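# Antes de encargar una aplicación, conviene mirar la que ya se usa

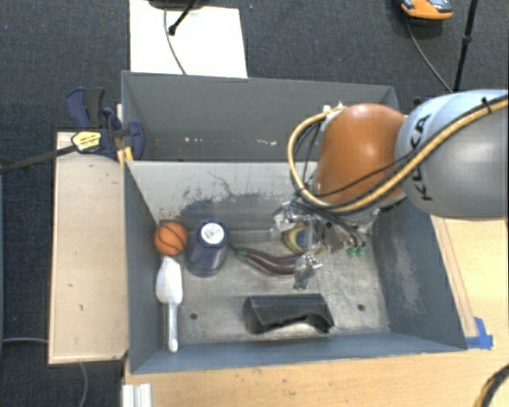 En mi trabajo en Ulport he participado en la compra de varias aplicaciones para el personal, y cada vez tengo más dudas sobre esta costumbre. Un director ve que otra empresa tiene su aplicación propia y quiere también una. La pregunta de quién la va a abrir cada mañana llega tarde, cuando el contrato ya está firmado.

El año pasado encargamos a Skekelix un programa para pedir vacaciones y comunicar gastos. Estaba bien hecho, no me quejo de los programadores. Pero tenía 30 pantallas, y la gente necesitaba dos. En febrero muchos compañeros volvieron a la hoja de cálculo, que era fea pero la conocían.

Brasano nos ofreció después otra cosa: una página web sencilla que funciona en el teléfono, sin tienda ni instalación. Costaba mucho menos y se podía cambiar en 8 días. A mí me pareció la propuesta más seria, aunque en la reunión gustó poco, porque no tenía icono.

Entiendo que para vender a clientes el caso es distinto. Akyol, por ejemplo, vive de sus avisos en el móvil. Pero en una empresa de hasta 200 empleados, yo empezaría por sentarme una semana al lado de quienes van a usar la herramienta y después hablaría de presupuesto.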